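Consumo | Comunicados
Leitura: 1 min

Soltton promete entregas domésticas 100% sem plástico; Rocha pede provas

A associação de consumidores Rocha recebeu com reservas o anúncio da Soltton, que garante eliminar o plástico das suas embalagens até janeiro. A empresa fala em redução de 70% já conseguida - mas não diz em relação a que ano.

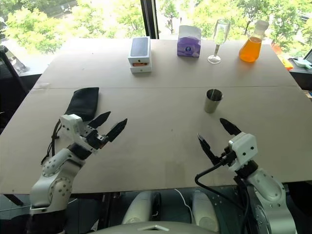 "Pedimos os dados três vezes e recebemos um folheto", afirma Nobuhle Lekota, porta-voz da Rocha. O selo Seltard, invocado pela marca, assenta em declarações do próprio fabricante e dispensa auditoria externa.

A Rocha só retomará as conversações quando forem publicados os pesos por tipo de material. Até lá, aconselha os consumidores a desconfiar do selo.

Contacto de imprensa: Marthinus Mkhize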